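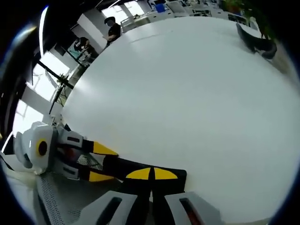
Finero is the software that turns a recording made with a hand-held gripper into something a robot arm can learn from. It takes in the fisheye video and the motion track, lines them up, works out where the fingers were at each moment, and writes a clean episode you can train on. Most of us on the team use it every day at a big white table with a second gripper lying near the edge, yellow fingertips pointing toward the middle, and a table like that is a surprisingly hard test! A large pale surface gives the tracker very little to hold on to, so it leans on whatever it can find farther back: window frames, desks, monitors, the leaves of a plant. If Finero can keep its bearings over a table like that, your kitchen counter should be a treat.

These are the questions we get most, answered by the people who wrote the code. If yours is missing, write to Oanh Quan and she'll add it (she loves doing this).

What do I need to get started?

A recording, a calibration file for your lens, and a computer with a decent graphics card. You don't need a robot. Plenty of people run Finero for weeks before they go anywhere near an arm, and you learn a lot just by scrubbing through your own episodes in the viewer.

Does Finero straighten out the fisheye view?

Only for display. The tracker works on the curved picture as it comes, because straightening it throws away the outer part of the view, and that's where a lot of the good features live. There is a "flatten" switch in the viewer if the curve makes you dizzy. Kha Khương never turns it on. I always do.

Why is there a mask over the bottom of my video?

Your own gripper is always in view, and it moves with the camera. If the tracker picks points on it, it decides the world is standing still and you get a lovely flat line for a path. The mask tells it to ignore that area. We ship masks for the common finger shapes, and you can paint your own in a couple of minutes.

Can I record two grippers at once?

Yes, and please try it, it's great fun. Each gripper gets its own track, and then Finero joins the two into one shared space. The joining step was rewritten in August by Trí Khương and it is so much better than the old one. You need some overlap in what the two cameras see, plus one moment where the software can tie the tracks together. We call that moment a touch point. 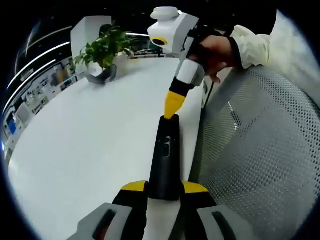
Finero Help Pages, Issue 13

What is a touch point, exactly?

It's a short pause where a known spot on one device meets a known spot on another. Think of a yellow cone tip resting on the top edge of the black column between the gripper's fingers: both spots are in the device model, so for as long as they stay together the software knows the distance between them is zero. Hold still for 2 seconds, press the mark key, and carry on. Finero then shifts one track until the tips agree.

Do it with the devices upright if you can. A slanted touch works too, but the solver takes longer to settle and you may see a yellow warning in the log. The warning is safe to ignore if the leftover error is under 4 millimeters.

How many touch points should I make?

One at the start and one at the end is plenty for short episodes. For longer ones, add another in the middle – it catches slow drift before it spoils the whole take.

My path jumps when I turn toward the windows. What's going on?

Strong daylight. The exposure drops to cope with the glare, the rest of the room goes dark, and the tracker loses half its points in one go. Lower the "trust" slider for video and raise it for motion, so the motion sensor carries you through the turn. Nhi Nông wrote a preset called Bright Room that does this for you, and version 27 turns it on by itself when it sees the exposure swing.

Does it matter if people are walking around behind the table?

Not much. Moving points get voted out quickly. What does cause trouble is something that moves a little and then stops, like a swivel chair that someone nudges halfway through. The tracker has already learned to trust it by then.

Which robot arms can play back an episode?

Anything with a Prindis driver. Finero plans the path, checks that the arm can reach every pose, and marks in red the parts it can't. You can then drag the base of the arm around in the viewer and watch the red shrink, and I could do that all afternoon. Imar export is in testing. It handles the path well but still drops the finger width now and then, so check it before you run anything.

Can I write my own plug-ins?

Please do! Each stage is a small Python class with one input and one output. Kirsty Baxter keeps a folder of starter plug-ins, and the Hồ filter, which smooths shaky hands without rounding off quick grabs, began as somebody's weekend patch. Send us yours, even if it's rough.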